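4.2 Changes in the work of room attendants

The second part of the study concerns the staff of the guest house operated by Nurka, where the Gelono system was brought in to take over a limited part of the room-turning work. The interviews were held in February, once the attendants had worked alongside the system for long enough to have settled views of it. The site and the contract arrangements are set out in Section 3 and are not repeated in full. It is sufficient to recall that the attendants are employed by Nurka, that the software is supplied and maintained by Dindura, and that neither party had changed the staffing plan at the time of the interviews.

Before the system was introduced, an attendant was responsible for a room from the moment the guest had left until it was reported ready. The tasks followed one another in an order that most attendants had worked out for themselves. Items left behind by guests were dealt with first, then the bed was stripped, then the surfaces and the floor were cleaned. Attendants described this order as a matter of habit, although several of them defended it with some force when asked whether it could be altered.

Under the present arrangement the clearing of small items is assigned to the robot. This includes books, chargers, magazines and similar objects found on beds, chairs and bedside tables. The attendant strips the bed and leaves the room, and the robot then moves the remaining items to a tray from which they are either returned to the shelf in the lounge or entered in the lost property record. The behaviour of the arm was first prepared in simulated rooms, and the same rendered material was later used in staff training, where attendants learned to judge which objects could be left to the machine and which could not. Figure 5 is drawn from this material.

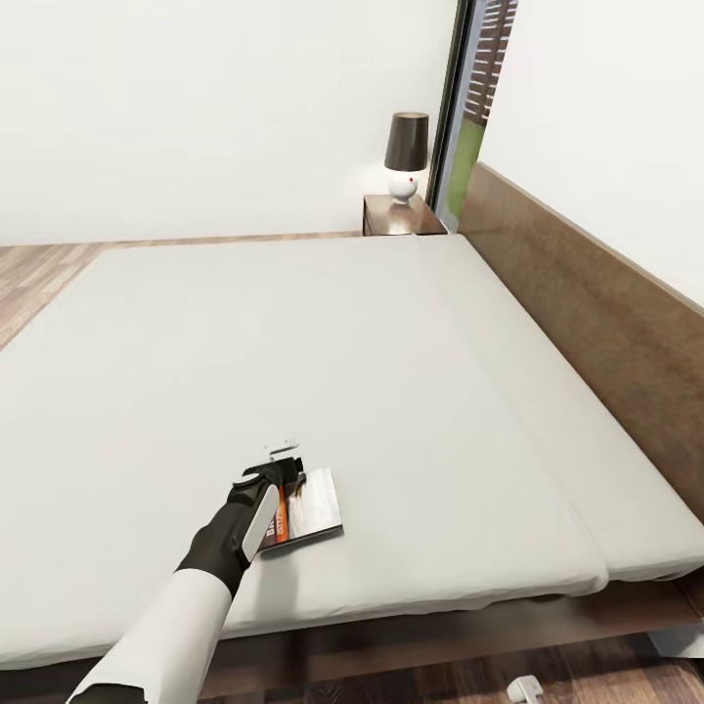 Figure 5. Simulated bedroom with the arm holding a book over a bare mattress.

Who decides whether an item is lost property or belongs to the house?

The attendant decides. The system may propose a category for each item on the tray, but the entry in the record is made by a member of staff, who also signs for it at the end of the shift.

This division of responsibility was the subject on which the interviews produced the most detailed replies. Of the 16 attendants interviewed, five said that they now spent more time at the record than in any earlier period of their employment. They did not regard this as a loss in itself. Their objection was that the time was not shown in the work schedule, which still allotted a fixed period to each room and made no separate allowance for checking the tray. The management accepted this point, and the schedule was under review when the interviews closed.

A second change concerns the order of work. As the arm is not permitted to operate while a person is in the room, attendants must leave and come back. In practice they work on two rooms at once, stripping the bed in one while the robot clears the other. Attendants with long service found this tiring at first, and two of them asked to be moved to the laundry. Newer staff, who had no fixed habit to give up, reported little difficulty. Stamatopoulos (the contractor responsible for training) has since revised its course so that working in paired rooms is taught from the first day.

The effect on physical strain is harder to establish. Bending and reaching over wide beds was named by many attendants as a cause of back pain, and the removal of small items accounts for only a part of it. The lifting of mattresses and the fitting of sheets remain manual. In the written survey, 85 per cent of respondents agreed with the statement that the heaviest work had stayed with them. The same respondents were, for the most part, in favour of keeping the system, and the comments suggest that they valued the shorter periods of walking back and forth with single objects.

The interviews also showed a change in how attendants speak to one another during a shift. Paired rooms require that colleagues on the same corridor agree which doors are to be kept closed, and this is settled aloud at the start of the morning. Supervisors had expected the display on the linen trolley to serve this purpose. It was seldom consulted, and attendants gave as their reason that it was updated too late to be of use. Dindura has been informed of this finding. The views of the supervisors themselves, whose tasks were altered in a different way, are treated in Section 4.3.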